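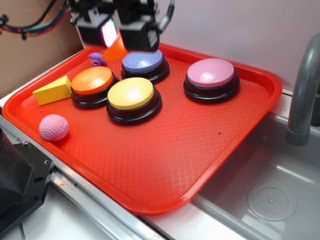 Why do people stop sorting food waste after the first few weeks?
Mostly the smell and the walk to the bin. In our survey those two reasons came up far more than lack of time or not knowing the rules.

Student Work > Second Year > Group Projects > Household Waste

Food scraps at home: a small survey in Grimunent
Apolline Delaunay, Didier Langlois, Albane Caron
Supervisor: Jacqueline Rolland

1. Background
Grimunent put shared compost bins on five streets in the spring. Each home got a small lidded pail and a printed sheet. We wanted to know who was still using the pail by July and what made the others quit.

2. Method
We handed out 35 paper forms on a Saturday, going door to door in the Carré district and then on the two streets behind the school. We got 22 back. The form had eight questions, most with boxes to tick and one with room to write. Didier entered the answers in a spreadsheet and Albane checked them against the paper. We did not weigh any waste, so everything below depends on what people told us.

3. Results
Most people who returned the form still used the pail, but many only used it for peels and coffee grounds. Cooked food usually went in the regular trash. Several people thought cooked food was banned. The sheet does allow it, in small print on the back.

People in upstairs apartments quit more often. They wrote about stairs, fruit flies and having no place to keep the pail except next to the stove. People with a yard often had their own heap already and saw no reason to switch.

Paper liners split opinion. Some said the pail was unusable without them. Others said the liners tore on the way down and made a bigger mess than having none.

4. Problems with the survey
The people who sent the form back were probably the ones who cared most, so our results may look better than the real situation. Question 6 was badly worded ("How often do you empty or wash the pail?") and we had to leave it out.

5. Suggestions
Move the cooked food rule to the front of the sheet. Put a second bin at the far end of the longest street. Test the pails again in winter.

Filed under: Environment, Local Studies, Student Reports

3 comments

Ludivine Delaunay: We keep ours in the freezer. No flies, but you lose a drawer.

Witik: Did you ask about dog owners using the bins? It happens on our street every day.

Zullix: Question 6 made me laugh, I answered "yes". Good report otherwise.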